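Skye Lamont
@skyelamont

OK I have finally sorted the paper at Truria and I am far too happy about it, so you're getting a thread. If you also work somewhere small where the mail, the receipts and the knitting patterns all land on the same white surface, come on in!

For new people: Truria is the yarn shop on the corner in Dultotari. I do the back office four mornings and Effie Moffat does everything that involves being nice to customers before coffee.

The paper problem started in December. We did the holiday class sign-ups on paper slips (my idea, sorry) and the slips went in with the supplier invoices, and the invoices went in with the pattern orders, and by the end of the month we had one tall pile that both of us were a bit scared of.

I found 23 class slips in it. Twenty-three! A few were from people who had already taken the class and loved it and never got billed.

So step one was taking the whole pile to the big cutting table out front before opening and sorting it there. Do this somewhere that isn't your normal desk. You need room to make piles and you need to be forced to clear them away again before customers show up.

First sort was very rough. Money stuff, people stuff, yarn stuff, recycling. I gave myself no time to read anything. If I caught myself reading, it went face down on its pile and I moved on.

Recycling won by a mile. Shade cards from lines that stopped ages ago, delivery notes for things we sold last spring, and SO many copies of the same flyer for the Gu sock club. (Great sock club. We didn't need that many flyers.)

Then I did a second sort, slower, with tea. This time each thing got a sticky note with a verb on it. Pay, call, file, scan. I stole this from Effie, who does it with mending.

The verbs are the best part of the entire thing! An invoice on its own just sits there looking at you. An invoice that says PAY on it gets paid before lunch.

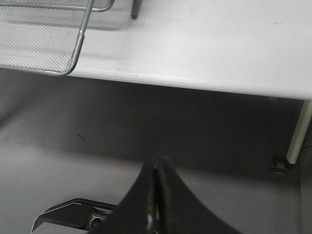 Wire mesh trays are what I'd pick every time for paper like this. Solid plastic ones hide whatever slid to the back, and I am a person who lets things slide to the back. I also love how little there is to them, just fine silver-gray mesh and a metal rod bending round the corner, so the white top doesn't feel crowded. The tiny dark specks near the front edge need a cloth, and pale surfaces do love to show you every crumb. I still wouldn't swap to a dark one. Lost pins show up so much better on white.

Which brings me to tiers, a subject I now have opinions on.

My old stack had seven. I thought more trays meant more organized, and what I really had was seven places to put something off. There was one labeled MISC and one labeled OTHER and I could not have told you the difference under oath.

Now it's three words and I can say them in my sleep. In, Doing, Out.

In is anything that came through the door today. Mail, a note from Effie on the back of a yarn band, a slip from the class list. It doesn't have to be neat, it just has to be in there.

Doing is for things I've started and can't finish because I'm waiting on somebody. A supplier who owes me a credit, a customer choosing between two blues. Each one has its sticky note with the verb and who I'm waiting for.

Out leaves the room. Mail to post, receipts for the folder, patterns that go back on the shop floor. I empty it on my way to lock up and it is the most satisfying walk of the day.

One rule for Doing – 12 things max. When I hit 12 I have to close one before another goes in. The first week I cheated by paper-clipping two things together and calling it one. Effie noticed right away.

Labels! I used my Bollden label maker, which I've had for years and adore. Lowercase letters, black on clear. I put the labels on the rim at first and they peeled at the curve, so now they're on little card tags tied on with sock yarn. Much cuter, and we have plenty of sock yarn.

If you're tying tags on mesh, a darning needle gets the yarn through very fine holes. Blunt tip, no fraying. I did the first tag with my fingernails and gave up in the middle.

Small thing that made a big difference: I stopped putting patterns in with the rest of the paper. Patterns go in a binder by yarn weight. They aren't tasks, they don't need a verb, and they were burying everything.

Same with the yarn bands people bring in when they want "more of this one please." Those now go in an envelope taped inside the stock cupboard door. Effie checks it when she orders. She found a band in there from a dye lot we still had two skeins of and the customer nearly cried, it was lovely.

Somebody will ask, so, the daily routine. Mail comes in the morning, goes straight to In. At 3 I stop whatever I'm doing and empty In completely. Every item either gets done on the spot if it's quick, or gets its verb and moves to Doing, or goes to recycling.

3 p.m. works for us because the after-school rush hasn't started and my brain is no good for anything clever by then. Pick your own sleepy hour, it's the perfect use for it.

I wipe things down then too. Damp cloth along the front edge first, then the rest, then a dry one. Lint is a fact of life in a yarn shop and it gets into mesh like you wouldn't believe, so the trays get a go with a soft paintbrush when they look fuzzy.

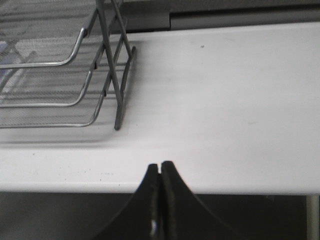 Do you need to buy a matching set for this?

Any trays will do as long as a full sheet of paper lies flat in them and you can see what's inside. I ran the system for the first week in three shoebox lids and it worked fine.

Stepped tiers are nice if you can get them, though! When each level sits a bit further forward than the one above, you can drop paper in from the front without lifting anything. I drop paper into In while holding a phone and a cup, so this matters to me more than it should.

Put the stack where your hand already goes. I had mine on the far side, next to the printer, very handsome, and I kept leaving mail on the near corner anyway. Moved the trays to the near corner. Problem solved in the time it took to slide them over.

Leave yourself clear space beside them too. I want room for one open folder. If I can't lay a folder flat I start stacking things on top of other things and we all know where that ends (December).

What I haven't cracked yet is returns. A return is a piece of paper AND a ball of yarn AND usually a story. The paper goes in Doing, the yarn goes in a basket under the counter, and so far the two of them find each other again most of the time. If you have a trick for this please tell me.

Effie's suggestion is a safety pin through the ball band with the customer's name on a tag. I think she's right. I'm going to try it and report back.

The class slips deserve an update as well. All 23 people have been contacted, and they were so sweet about it. One of them paid in exact change and a jar of plum jam.

We still take sign-ups on paper, by the way. I thought about moving it all to a form, but people like filling in a slip at the counter while they squish the yarn, and I like their handwriting. The slips just have their own route now. Counter to In, In to the class list the same day, then Out.

If you only try one piece of this, try the verbs. You don't need trays or tags or a Bollden or anything. Take whatever pile is closest to you, write one word on each thing, and see how much of it turns out to be a phone call you can make right now. Mine had so many phone calls in it!

And if you try two pieces, do the cap on Doing. Start at 12 and go lower if you're braver than me. Effie keeps hers at seven and is unbearable about it.

I'm doing the pattern binders next. Fingering weight alone fills one and a half, so there will be a lot of tabs, and I've already picked the colors. Send me your tab systems, your ugly piles, your yarn-tied labels, all of it – I'll be reading replies after I've emptied Out.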